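1/ I moved to a smaller flat in March and now the bed is also my folding table. So this is a small thread about towels, for people who have one shelf like me.

2/ I wash towels on Tuesday evening. 500 grams is the heaviest one I own, and it is a mistake. It takes the whole night on the radiator and half of the shelf after.

3/ The thin ones are much better. My favorite is the pink one with yellow ducks, it says GAGAGA on it. I found it at Plisetti, in the children's corner. I am not a child but I use it every day.

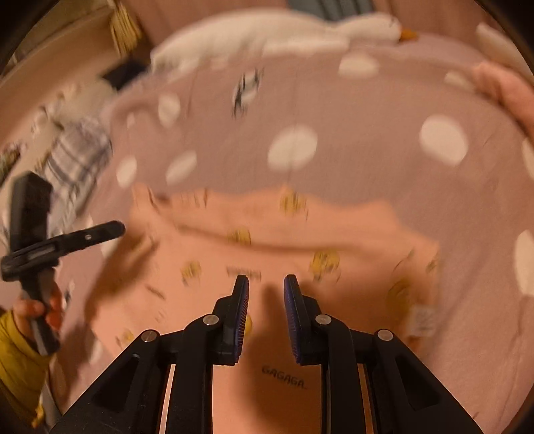 4/ Before folding I take the towel by one edge and shake it 2 times. Then I lay it flat on the sheet and pull the corners. If you skip this, the fold comes out crooked and the pile leans.

5/ Fold the long way first, then in three. My shelf is 23 cm deep, so in three is the only way it fits. Maybe yours is deeper - then in half is fine.

6/ I stopped using softener. The towels from Brotovar became slippery with it and did not dry my hands well. A little less powder also helped.

7/ Next week I will try to do the bed sheets. The fitted one with elastic still wins against me every time. If you have a method, please write it slowly.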